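Ticket 3371
Subject: Black ribbed knit twists and becomes wavy on one side after wash
Opened by: Ratree Mahawong
Product line: Jindik rib knit, color black
Status: Closed, solved with remark

Thursday, 9:10
Hello support team of Norkance. I am writing about the black knit from your Jindik line. I bought two pieces. The first piece I have not washed yet. The second piece I washed one time, and now one long edge is wavy and the ribs do not run straight along the cloth anymore. When I fold it in half, the corners do not meet. The difference is about the width of my hand. The other long edge is still quite straight, so I do not understand why only one side has this problem.

My washing machine is a Huttunen. I used the program for mixed clothes at 40 degrees, with liquid soap and no softener. After that I hung the cloth over the drying line, folded over the middle. It stayed there during the night.

I need the cloth for a long skirt, and I would like to know if I can still cut it or if I must return it.

Thursday, 11:35, reply from Norkance support
Dear Ratree, thank you for the clear message. Could you please tell us the following:
Spin speed of the machine
Whether the cut ends were sewn or left open before the wash
Whether other items were in the drum
The lot number on the paper band, if you still have it

Please do not iron the cloth for now.

Thursday, 13:20
Thank you for the fast answer. The spin speed I did not choose by myself, the machine decides it for this program. In the manual I find 1000 for mixed clothes, but I am not sure if this is also true for a half load. The ends were open, I did not sew them. In the drum there were also two bath towels, and I think now this was a mistake. The lot number on the band is 3455.

I looked again at the wavy edge. It has small ripples, and in some places it looks like the edge was pulled and did not go back. I cannot find a hole or a broken thread.

Thursday, 14:05, reply from Norkance support
Thank you. We have no other report for lot 3455. Our opinion is that the towels became heavy and pulled the cloth, and that the weight on the line made it longer on one side. In most cases this can be corrected. Please try these steps:

1. Soak the cloth in cool water until it is wet everywhere. Do not wring it.
2. Roll it in a dry towel and press with your hands.
3. Put it on a flat, clean surface. A smooth floor is good. The straight edge should be placed first, along a line you can trust.
4. From the straight edge, move the ribs with your open hands until they run parallel. Do not pull at the corner.
5. Let it dry flat, all the way. If your room is humid, this can take until the next day.

Please write to us when it is dry, also if the result is not good.

Thursday, 18:45
I have done steps 1 to 4. I do not have a table which is long enough, so I used the tile floor, after I washed it. The lines between the tiles are a big help to see what is straight. First I made the mistake to start from the wavy side, and everything became worse, so I lifted the cloth and began again.
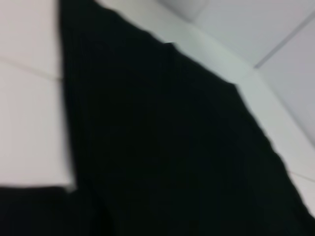 It is slow work, because on black cloth the ribs are difficult to see in the evening. I put a lamp low on the floor and then the ribs make a small shadow. Maybe you can add this to your instructions.

Next day, 16:30
The cloth is dry now. I folded it again and the corners meet almost. What is left is less than the width of one finger, and this I can cut away. The edge has still a few ripples near one end. I do not want to return it.

One more question: for the piece which is not washed, is it enough to use a wash bag? I have one from Wolbridge, the big size.

Next day, 17:15, reply from Norkance support
We are glad to hear it. The wash bag is fine if the cloth has space in it. Please sew the open ends with a long stitch first, wash it alone on the delicate program, and dry it flat. We will send the remark about the lamp to the person who writes our care page. Ticket closed.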